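Open day at the Maltinside studio lot

I've been watching Harbor Lights (the old run and the new one, yes, even the season with the twins) for so long that when Maltinside said they were opening the lot for a day in March, I had my ticket booked before I'd checked whether I could get the time off. I could, thank goodness!

The bus drops you at the back gate, so your first look at the place where all that TV glamour happens is a row of dumpsters and a guy hosing down a golf cart. I loved it. They gave us wristbands and a folded map and split us into groups of 20, and mine got Dolon, the younger of the two tour guides, who talked at top speed and walked even faster.

First stop was Stage 5, where they shot most of the courtroom stuff. It's tiny! On screen that courtroom looks like it could seat half the county, and in real life the jury box is so close to the judge that you could pass her a sandwich. Dolon said the gallery has 44 seats and that for the big trial episodes the same extras swapped jackets and moved to the other side. I went home and checked the verdict episode, and sure enough, there's a man with a mustache who is on both sides of the aisle.

After that came wardrobe, and this was where I wished we'd had longer. They had the green coat from the ferry finale on a stand, and a whole rack of the mayor's suits with the character's name on paper tags. The coat is smaller than I imagined and the lining has been mended twice. No touching, obviously — one lady tried and got a very polite cough.

Lunch was in the Fevero, the lot's cafeteria. I had the chicken wrap, which was fine, and a lemon bar that was much better than fine. Everybody spends the whole meal pretending not to look at the door in case somebody famous walks in. I saw a man I'm almost sure played the second coroner, but he had a mouthful of salad and I left him alone.

The big draw in the afternoon was the cast talk in the Wickramasinghe screening room. It holds 96 and it was packed, so get there early if they do this again. Ksawery Witkowska came on first and was funnier than he ever gets to be on the show. He told a long story about filming the storm episode with a head cold and having to do the speech on the pier over and over while a rain machine blew straight up his nose. Someone asked if he was coming back next season and he looked at the ceiling and whistled, so make of that what you will.

Parking is free but a hike from the gate, the gift shop closes before the last talk ends (grr), and the line for the ladies' room after the screening was something else. Wear flat shoes. I'd go again tomorrow, and I still want to know what's on Stage 2, which had its doors shut and got a very quick "moving along, folks!" from Dolon.
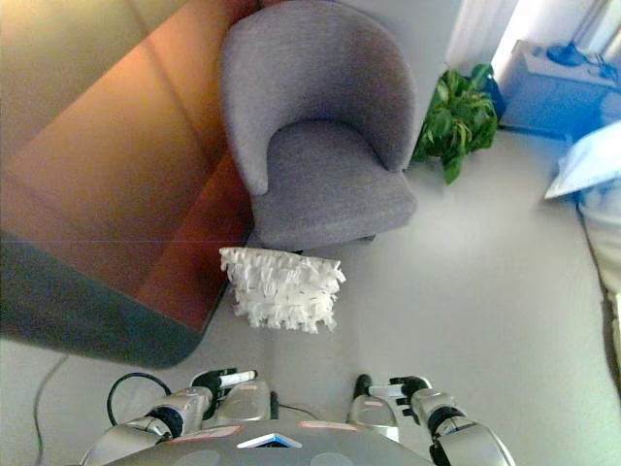

Our group walked past Stage 2 later in the afternoon and the doors were open a crack, and I'd swear I saw the lighthouse stairs in there. Didn't they tear that set down after the fire episode? If it's back up, then I think that whistle meant yes. Also, the lemon bars were all gone by the time we got to lunch, so thanks for that.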